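From: Agata Valentini
To: Nondetow office-share list
Date: 23/05/2025
Subject: Re: [nondetow] chairs, and that cabinet

Renato Barredo wrote:
> Hi all, two things before the long weekend. One, the black chair by the
> window won't stay up any more. I sit down at a normal height and by lunch
> my chin is level with the keyboard. Is it the lever or is it the gas
> thing, and is it worth fixing or do we just get another Drollora for 300
> and be done with it?
> Two, does anyone have a system for the low cabinet? I went looking for
> the lease and gave up.
> Renato

Hi Renato, hi everybody,

I'll take the chair first because I've been down on the carpet with it and I have opinions now!

If it goes up fine when you pull the lever and then sinks slowly while you sit there typing, that's nearly always the gas lift. If it won't go up at all, or it drops the second you sit, I'd look at the lever before spending a dime. Get yourself down low enough to look up at the bottom of the seat. You want the thin metal rod that comes out sideways from under there, and then the fat black column in the middle. Wiggle the rod and see whether it feels connected to anything.

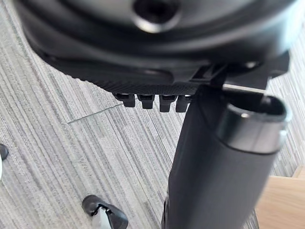
My old Bellini at home did the sinking thing for most of a winter before I gave in (I kept telling myself it was me getting shorter). The replacement cylinder cost me 42 plus shipping. Getting the old one out was the miserable part. I had the chair upside down on a blanket in the hallway, whacking away with a rubber mallet, and my downstairs neighbor came up to ask if I was moving out. So please don't do it here during business hours. And measure the old cylinder before you order, they come in different lengths and I sent one back.

There's also the little row of black plastic tabs hanging down at the front of the seat. I don't know what they're for. My guess is something to do with an adjustment, so I'd leave them alone until somebody finds the manual. Does anybody have the manual? Would it be in the cabinet? Ha.

Okay, so, the cabinet. No, there is no system. There was one in November, when we all agreed on colored folders and I bought a pack of 100 from Esik, and then everybody used blue. I'd like to try again, and this time keep it dumb enough that we'll stick to it. Folders lie flat on the shelf inside. The top is for whatever you're working on that day, and it goes back in before you leave. The floor of the thing is not storage, please, I vacuum in there.
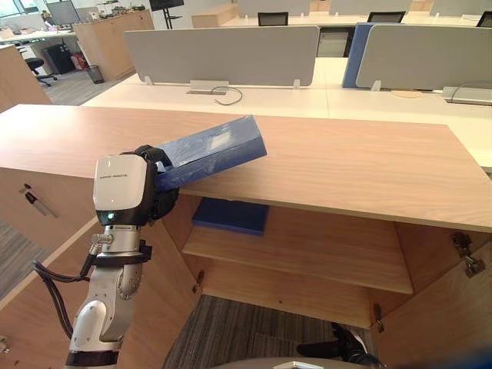 WHAT GOES WHERE

Lease, insurance, anything with a signature: the darker blue folder, on the shelf, left side. It stays in the room. If you need a copy, make a copy.

Receipts and warranties: the see-through blue one. Chair stuff goes in here too, Renato, so if you do buy the cylinder, please drop the receipt in and we'll split it.

Pens, tape, the stapler: drawers. Not the cabinet.

One small warning about that shelf. It sits on little metal pins, and I've had a shelf like that tip on me at a previous job when somebody loaded a whole printer onto the front edge. Paper is fine. Printers are not.

And while I'm on money, the furniture kitty stands at 3,895, so we're not exactly poor, but I'd still try the cylinder before a new chair. I can bring the mallet in one evening next week if you want company. Somebody else would have to hold the base, my wrist is still bad.

Does anyone object to labels on the folders? I have a label maker and not enough reasons to use it.

Agata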